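Moving the old computer to the spare room

I put off replacing my desktop for a long time. It was slow to start, the fan was loud and by June the room was too warm to sit in with it running. I finally did something about it on a Monday evening, when I had no work to finish.

What I wanted

I don't play games. I write, keep the accounts for my translation work and store a lot of family photos. Agustina Fuentealba, who I share an office with in Nundton, said I should just buy a laptop and be done with it. I looked at a few and didn't like the keyboards. I also have two good monitors and a desk that fits them.

So I decided to keep the case, the power supply and the drives, and change the rest. My limit was 1000 for everything and I came in well under it.

Sorting the files first

This took longer than the computer did. I had the same photos in three places, under different folder names. I went through them by year and deleted the copies, then put everything on an external drive and left that drive at my sister's house in Grestidach.

The accounts were easier. I keep one folder per tax year and nothing in it but invoices, receipts and the final return. If you only do one thing before changing computers, check that you can open your backup on a different machine. I found 2 files that wouldn't open and was able to copy them again from the old disk.

Passwords were the other job. I had 47 saved in the browser and used perhaps half of them. I closed the accounts I didn't need and wrote down the email password on paper.

Choosing the parts

I read the list of supported processors on the board maker's site and picked one from the middle of it. Memory was simple, as the board only takes one type. The cooler was the part I got wrong. The first one was too tall for the side panel and I had to send it back, so measure the inside of your case before ordering.

A desktop processor is a small thing for what it costs, with its green board and metal lid.

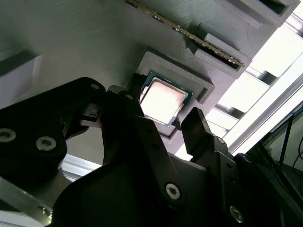
Putting it together

I started after dinner and stopped at midnight with the cables still in a heap. The next day I plugged everything in properly and it started on the second try. The first time I had left the power switch off at the back.

It has been running for a few weeks now. It starts in under 40 seconds and I can hear the radio over it. The old board and its memory went to Atieno Kimaro, who wanted them for her son's computer. I still need to find a better place for the printer.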